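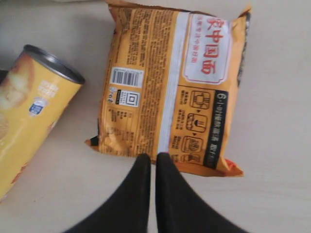
Pantry shelf: what we need for December

The Clelham food shelf gave out 760 bags last month, and the snack and noodle sections ran low before anything else. Both are easy to restock, and both go quickly with families who have kids at home after school.

Instant noodles are the most requested item on the order sheet. Single packets are fine, and so are multipacks, which we split before they go out. Please leave the packets sealed and don't cover the back with tape or a price sticker. Many of our visitors read the ingredient list for allergies, and the sorting table at Vasow Hall checks the date on every packet.

Chips in cans travel better than chips in bags. We pack the grocery bags tight, and a bagged snack at the bottom is mostly crumbs by the time it gets to Curnley. Cans need to be unopened, with the seal under the lid still in place. Dented ones are accepted if the lid fits.

We can take anything with at least 4 weeks left on it. Items closer to their date go on the help-yourself rack by the side door, where they are usually gone the same afternoon. We can't take food repacked at home – this includes soup mix in jars, even when it is labeled.

Drop-off is at the hall from 10 a.m. to 2 p.m. The Owen Street bin is emptied once a day, so please don't leave bags on the ground next to it if it is full. Bring them to the hall instead, or wait until the next morning.

Vratislav Hubáček is putting together the December list and would like 200 packets of noodles on the shelf before the holiday bags are packed. He also needs 12 sturdy boxes with lids – the kind copier paper comes in works well. Leave those flat inside the front door.

Canned fruit, rice and cooking oil are still welcome. We have plenty of dried beans for now.

Shares: 12 | Comments: 4

This site uses cookies to remember your settings. Accept | Manage preferences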